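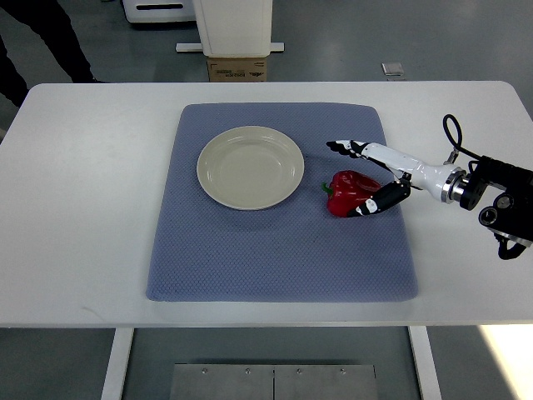
A buyer in Hotia writes that the mat stays put on a smooth white table and asks whether a dinner plate and the vegetables for a meal will fit on it together. They will, with room left over at the near edge.

Prangate table mat, blue-grey, ref. 702
Search products Go
Category: Table & Kitchen > Mats and Liners

Large mat, close to square, with softly rounded corners and a fine textured weave. Supplied singly or in packs of 2. Lay flat, textured side up - creases from the packaging drop out overnight. Wipe with a damp cloth and mild soap. Do not iron. Keep clear of hot pans.

The cream plate with the wide rim is sold separately under Listusmont, ref. 712. Packs of 9 mats are made to order, with the next batch due in May. Trade orders go through Khurana.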